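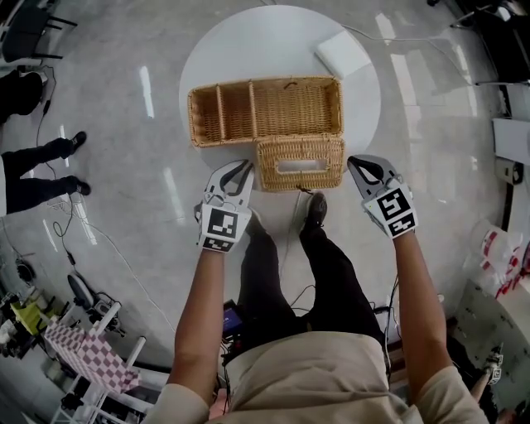
Olá a todos e desculpem a demora, que a mensagem sobre cestos com divisórias merecia resposta mais cedo e eu andei a adiar porque queria medir tudo como deve ser. O cesto de que tinha falado em Maio é este comprido, em vime claro, com duas divisórias entrançadas que fazem três compartimentos, os dois da esquerda mais estreitos e o da direita bem mais largo. A tampa é presa ao longo da frente e, aberta, cai para diante por cima da borda da mesa redonda, com o recorte da pega ao meio. Foi comprado na Stumard, mede 56 cm de comprimento por 30 de fundo, e confesso que o escolhi mais pelo aspecto do que pela conta que fiz ao espaço (o que explica metade das asneiras que vou relatar a seguir!).

Cito a mensagem para ninguém ter de a ir procurar ao arquivo:

----- Mensagem anterior, n.º 364, lista Griltel, 7 de Julho de 2018 -----
> Boa tarde. Li com interesse o que se escreveu sobre cestos de
> vime com tampa e fiquei com três dúvidas. A primeira é se as
> divisórias aguentam, ou se ao fim de uns meses começam a
> deitar-se para o lado, como me aconteceu com as de cartão.
> A segunda é se a tampa presa à frente não estorva quando o
> cesto está numa prateleira. A terceira é como se limpa aquilo
> por dentro, que eu tenho um gato e já se sabe.
> Tenho uma sala grande, com pouca arrumação fechada, e queria
> resolver o assunto com cestos antes de gastar dinheiro em
> armários. Obrigada desde já pela paciência.
----- Fim da mensagem anterior -----

Quanto às divisórias, vou já sossegá-la: aguentam. As minhas são cosidas ao fundo e às paredes do cesto, e em casa já serviram para novelos, para cabos, para pacotes de chá e, durante uma temporada que prefiro esquecer, para a correspondência por abrir. Se as do seu forem soltas, passe-lhes um fio encerado em dois pontos de cada lado e dê-lhe um nó por fora, onde o entrançado o esconde. Eu punha as coisas miúdas nos compartimentos estreitos e guardava o largo para o que é mole e volumoso. Quem fizer ao contrário vai passar a vida a pescar pilhas do fundo.

A tampa já é outra conversa, e aqui tenho de lhe dar razão. Precisa de espaço à frente para cair, e numa prateleira funda, com o cesto recuado, fica presa a meio caminho e acaba-se por meter a mão às cegas.
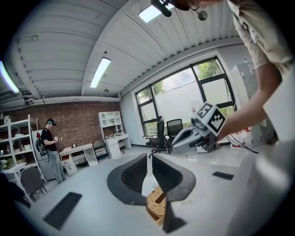

Salas grandes com pouca arrumação fechada são a minha especialidade, para mal dos meus pecados, e o que lhe aconselho é que divida os cestos por altura. A sala da Etano é um bom caso para pensar: tecto alto de chapa canelada branca, parede de tijolo à vista e, encostada ao tijolo, uma secretária baixa branca com gavetas e armário. É em cima de um móvel assim, baixinho, que um cesto com tampa à frente fica bem, porque se abre de cima e a tampa tem para onde ir. Para uma estante alta e aberta, como a branca que lá está à esquerda, cheia de coisinhas variadas, eu levava cestos sem tampa nenhuma, pequenos, que se puxem só com uma mão. Deixe uma folga de dois dedos por cima, senão raspam sempre.

Falta a limpeza. Aspirador com a escova macia, no mínimo, e depois um pincel seco de pintor para os cantos junto às divisórias, onde se junta tudo o que o aspirador não apanha. Pano húmido só de vez em quando, bem torcido, e secar à sombra com a tampa aberta. Há quem ponha cera; eu usei uma vez a da Koivisto e gostei do cheiro, mas o vime ficou pegajoso durante uma semana e com um gato em casa não arriscava. Se quiser proteger o fundo, corte um pedaço de feltro para cada compartimento, que se tira e se lava à parte.
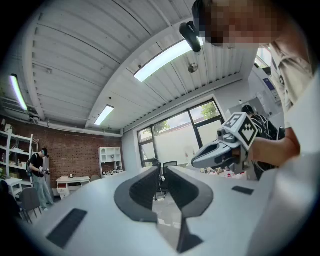 A parede de tijolo, com a estante aberta à esquerda e a janela grande ao fundo.

Antes de comprar, meça também a profundidade das prateleiras que já tem. Eu tenho uma de 50 cm onde o meu cesto não entra ao comprido, e só dei por isso já com ele em casa, muito contente da vida. Se alguém da lista souber de quem ainda faça tampas de vime por medida, diga, por favor, que há outro cesto cá em casa à espera de uma.

Um abraço para todos, e uma festa ao gato.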